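May 19, 2019 — shelf notes, Lovthorpe

Sunday, so the room was quiet. Lensa Nigatu wants an opinion on facing up a grocery shelf before the Demissie people visit, and mine hasn't moved much since the start of May. Facing up is a chore any kid on a first job picks up in 20 minutes. Pull the stock forward, square it to the rail, labels out, next bay.

Stock as before: granola pouches and oat bites on the top board, tall white cartons and the purple snack boxes below. The cartons worry me most. They're narrow, they all look alike from above, and a nudge to one is a nudge to its neighbour. The pouches slump, and I'd leave them for later.

Umano's brochure says "shelf-ready". I'd like to know whose shelf. 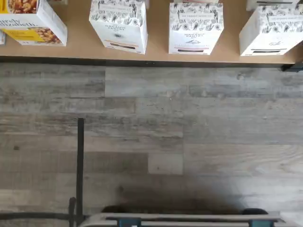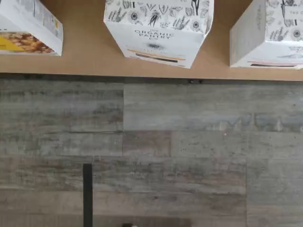
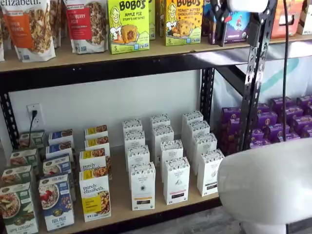
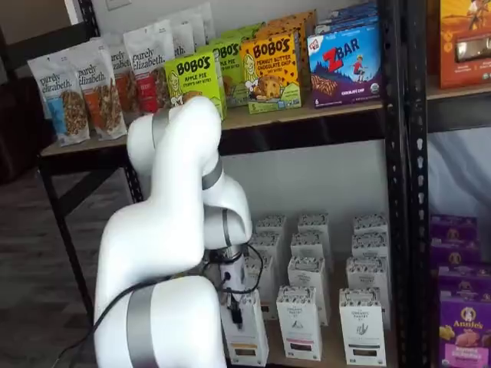
Shelf bay, packaged dry goods, four views.

Things to settle before I sign anything:

- What counts as straight? I say within 5 mm of the rail, label square to the aisle. Eson's sheet only says "tidy".
- Want 100 cartons in a row with no hand on the stop button. A good run of three is a demo.
- Crushed corners count as failures, even if the carton ends up in the right spot.
- Someone has to time a person doing the same bay. We keep skipping this.

Lensa thinks I'm being hard on it. Maybe — but a store has a lot more than one bay, and the colour of the box changes every season. Job 415 stays open.

Ask about spare cartons.

Contact the workshop | © 2019 Lovthorpe | Back to top
This site uses cookies. Accept / Manage settings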